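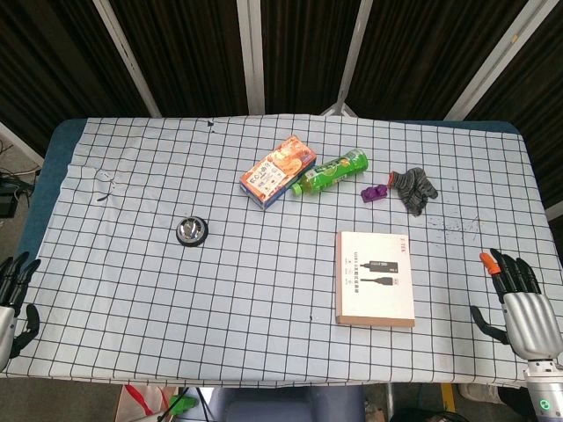
Giving up the car

9/15/21

I sold the car in the spring and I've been meaning to write something about it, mainly for my cousin, who is thinking of doing the same and keeps asking me how it's going. It's going fine. There are a few things I'd do differently.

I'd had the car for 21 years, if you count the time it belonged to my mother and I only borrowed it. By the end I drove it to the supermarket, to the tip and to my aunt's in Belmonte, and the rest of the time it sat outside collecting leaves. The MOT came back with a list, the garage gave me a price for the list, and I went home and looked at what I'd paid in insurance. Murray Kerslake from the end of our road bought it for parts. He has the same model and runs it on bits of other people's.

The first month was the hardest, and it was the shopping that made it hard. I was used to one big shop and I tried to carry on the same way with a rucksack and two bags, and I hurt my shoulder. Now I go 3 times a week and buy less each time. I spend less overall, which I didn't expect, as the small shops are dearer. I think I just throw less away. Potatoes, tinned tomatoes and cat litter get delivered once a month. Cat litter was never going to work on foot.

The bus to Flevard goes past the end of the road every 50 minutes, which is an awkward number. You can't learn it the way you can learn "ten past and twenty to". I have the timetable taped inside the cupboard where the mugs are and I look at it while the kettle boils. After the evening service finishes there is nothing at all, so if I'm going out to eat with anyone I either leave early or share a taxi back. Zuweira Bawa from choir gives me a lift home on practice nights and I put something towards the petrol. She didn't want it at first. I said I wouldn't get in otherwise, and now it goes in the ashtray and we don't discuss it.

My aunt is the real problem. By car it was under an hour. By bus and train it takes most of a morning, with a change at Brusitz where the waiting room is locked more often than it's open. I used to go over every other weekend and come back the same day. Now I go once a month and stay the night. She prefers it — she says I used to spend the whole visit looking at the clock — but I do feel the gap between visits, and if she were taken ill I'd have to ask somebody for help. I've told my neighbour this and she has said to knock at any hour.

Things I bought: a decent waterproof, a second pair of walking shoes so that one can dry, and a shopping trolley, the Tromell with the larger wheels. I held out against the trolley for months out of vanity. It goes up kerbs well and badly down steps. The lining comes out for washing but it's a fight to get it back in. I'd buy it again.

Things I miss: the tip, oddly. I have a broken chair and 5 tins of old paint in the shed and no good way of getting rid of them. The council will collect the chair for a fee but won't take the paint. I also miss singing on my own with the windows up.

I haven't done a winter yet. Ask me again in November, when it's dark by teatime and the bus is late. For now I've cleared the patch where the car stood and put two tubs of beans there, which the slugs have mostly eaten.

If anyone knows who takes old gloss paint round here, please leave a comment.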